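Yiran Liao gave up her morning prayer app in August, after 400 days without a miss. She doesn't trust the number. "I was praying to keep the streak," she says. "I'm not sure God was in it."

The app is Prover, made by Pruvora, and her church recommends it. 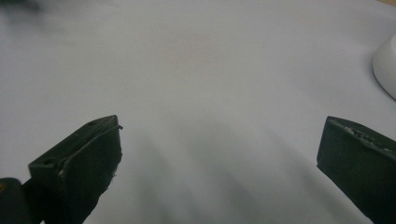 Vinh Tôn thinks she is too hard on it. A habit is still a habit, he told me, and he would take a dull prayer over none.

Liao has heard that before. "People say discipline, and they mean a reminder that buzzes." I asked whether quitting had brought her closer to anything. She took a while. "Some mornings. Some mornings I just sleep." 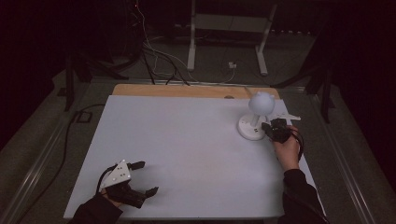
I came to this interview doubting both sides. Testimonies about quitting things can be as polished as testimonies about starting them. Liao wants her quiet time to be plain, pale as that big white board with only a strip of wood showing behind it, and I wondered if plain might turn into one more thing to be good at. "It could," she says. "Ask me in a year."

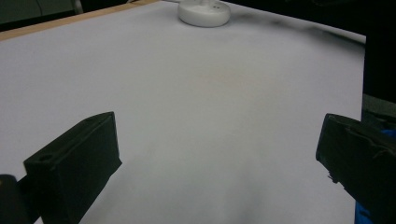
White paper on a light wooden tabletop.

She reads a psalm now, usually 34, and doesn't log it. Her small group still shares its totals.
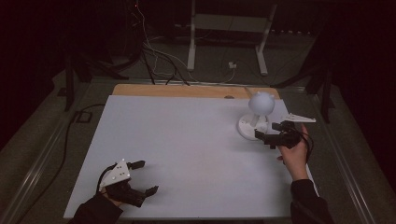 Najwa Rawashdeh wrote to me afterward that the totals keep her going, and that she resents being told her prayers are for show.

Liao didn't argue when I passed that on. "Then she should keep counting," she said.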